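Votovine Two-Arm Tabletop Station: Evaluation Thread for Member Institutions

Posted in: Equipment and Procurement > Under Review
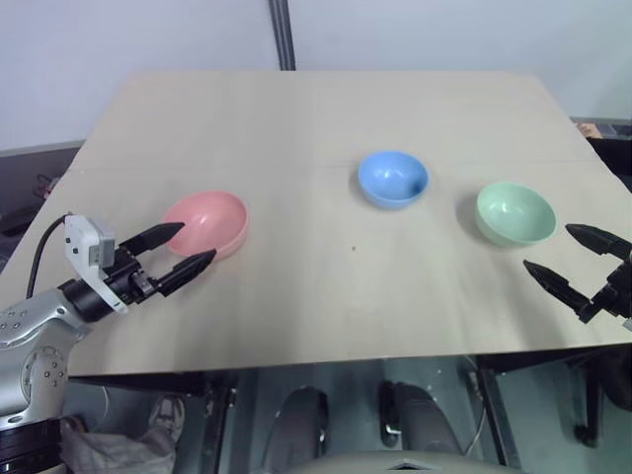
Three-bowl setup on the Votovine station, both grippers open.

tondmont_lab
Member institution
Posted March 6, 2024

Tondmont has completed the first stage of its evaluation of the Votovine two-arm station, and the findings are offered to members considering the same purchase. The package under review consists of two arms with two-finger grippers, the Stetus control software, and one year of remote support. The table and the bowls are our own.

The stage-one task was bowl stacking with three bowls of different colors. The station was required to select the correct bowl by color, place it inside another, and repeat with the third. We ran 198 trials over the evaluation period. Of these, 41 did not finish without operator intervention. The most common fault was a finger catching the rim on approach and pushing the bowl away from the arm.

Installation was completed by our own staff using the supplied manual. The calibration chapter is adequate. The chapter on cable routing is not, and we have requested a revised version from the supplier.

Our provisional rating is "suitable with conditions." Comments are invited before stage two.

uzor_procurement
Member institution

We thank Tondmont for the report. Uzor reviewed the same package in November and reached a less favorable conclusion. A failure count of 41 in 198 would not meet our acceptance threshold for a task of this simplicity. Open bowls on a clear table represent close to the easiest condition the supplier could be given. We would ask whether the trials included any clutter, and whether the starting positions were varied.

tondmont_lab
Member institution

Starting positions were varied in every trial. Clutter was not introduced, as it is reserved for stage two. We accept that the task is a basic one. It was selected because it tests color selection, reach from both sides, and handover of work between the arms, and because the result can be judged by eye.

benchwork_2188
Registered user

I must disagree with the previous assessment from Uzor. Thin, curved rims are a difficult target for narrow, pointed fingers, and glossy surfaces present problems of their own for any camera-based system. Our department operates a comparable station from another supplier and the rim contact fault is familiar to us. We reduced it considerably by lowering the approach speed and by fitting softer fingertips. Does Votovine offer alternative fingertips?

tondmont_lab
Member institution

The supplier lists a padded set as an optional item. It was not included in our package. We have asked for a quotation and will report the price when it is received.

uzor_procurement
Member institution

The need for an optional item to perform a basic task should be reflected in the rating. When our review was conducted, the padded set was not mentioned in the offer at all. Members comparing bids should ask for it to be priced as part of the base package.

I would also raise the matter of the Stetus license. Our copy was limited to 100 stored task programs, and deleted programs continued to count toward the limit until support reset the account. The written offer did not state this.

quarterturn
Registered user

On the license: the limit was explained to our office during the sales presentation, although I agree that it did not appear in writing. Support reset our count the same day we asked.

With respect to the rating, "suitable with conditions" seems fair for teaching use. I would not extend it to production.

tondmont_lab
Member institution

The distinction is accepted. Our evaluation concerns teaching and laboratory use only, and the heading of the final report will say so. The license limit will be added to the list of conditions, together with the cable routing chapter and the fingertip option.

Uzor is invited to submit its own trial sheet for inclusion as an appendix.

uzor_procurement
Member institution

The trial sheet will be provided. Our rating remains "not recommended" at the present price, and we request that it be recorded alongside yours.

moderator_equipment
Forum staff

Both ratings have been recorded. This thread will remain open for comments on stage two. Members are reminded to send supplier quotations by private message and not to post them in the thread.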